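Home Robots > Setup & Care

Two-Arm Home Setup: Your Questions, My Answers

By Hsiu-ying Yuen | 6/16/24

We use cookies to remember your settings and see which pages get read. Accept all / Manage

I look after our two-arm machine at Vollico, the one that does bedroom tidying, and I get the same emails over and over. So I finally put them in one place. If yours is built differently, go by your own manual first.

How long does setup take in a new home?

I plan on 45 minutes. Most of that is getting the base parked and the arms checked, and the rest is me looking for an outlet. If the outlet is behind a wardrobe, add time!

How close should I park it to the bed?

Close enough that both grippers reach past the mattress edge with some bend left in the elbows. If the arms are nearly straight, you're too far back and the grip gets shaky. Low beds are trickier than they look, and I usually move the base two or three times before I'm happy.

Do I need to clear the bed first?

No, please don't. Leave the duvet bunched up however it was, and leave a book or two out. A picture book is great for a first pickup check — it's flat and light, and you find out right away if your gripper height is off. I start with it near the edge of the mattress, between the two arms.

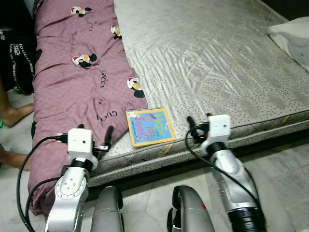
I bring the right gripper in over the edge first and keep the left one up by the duvet. Go slow here. If a fingertip catches the quilting, stop and raise the wrist a little before you try again. Satiny covers slide all over the place, so I do the book before any folding.

What do I do about the cables at the wrists?

Leave them a loop. Everybody wants to tie them down tight because it looks neater (I did too), and then the wrist turns all the way and yanks on the connector. Turn each wrist through its full range by hand, power off, and watch the loop the whole way. It shouldn't snag on the arm or drag across the bedding.

How often do you tighten the joint screws?

I check them every 8 sessions, and again after any drive in the van. Small turns only. If one keeps working loose, swap the screw and don't just keep cranking on it.

The gripper closes crooked. Is it broken?

Probably not. Power off, wipe the fingers, and look for lint at the base of each one. Duvet fluff gets in there like you wouldn't believe. Then run 5 open-and-close cycles with nothing in the grip. Still crooked? Then I'd look at the finger mounts.

Can people stay in the room?

Yes, but keep hands and feet away from the arms while they're moving, and have one person on the stop button who isn't doing anything else. On tile I also check that the base hasn't crept.

Where do you get spare fingers?

Ours come from Solleck. I keep two pairs in the bag and write the change date on a bit of tape. The last order took forever, back in October, so don't wait until you're down to your last pair.

Get new setup tips by email. No spam, unsubscribe anytime.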